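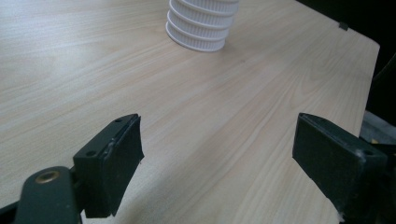 Bistero, the little café on Letine Street, is opening late for board games from Mon 22 July, and we couldn't be happier about it! The idea came out of a one-off evening in April, when 106 people turned up for a room that seats 60 and the queue went halfway to the bus stop. Everyone got a game in the end, though a few were played standing up. The café has put in bigger tables for the new season, and a smooth, pale wooden top with the grain showing is a lovely thing to lay cards out on - easy to slide them across, too.

Doors open at 6pm and games start at half past. Entry is £4, which includes a hot drink, and under-12s get in free with an adult. There will be eight tables set aside for beginners, so don't worry if the last thing you played was Snap with your gran. Someone will sit down with you and go through the rules as slowly as you like.

The games library comes from Arroyo, the toy shop next door, and it's a cracking mix of old favourites and things most of us have never heard of. Desura, the bakery on the corner, is sending over cheese twists and plum slices (get there early for the plum ones).

You can book a table at the counter or just walk in. Bring your own games if you've got a favourite - the longer and sillier the better. The kitchen closes at nine and last games finish at ten.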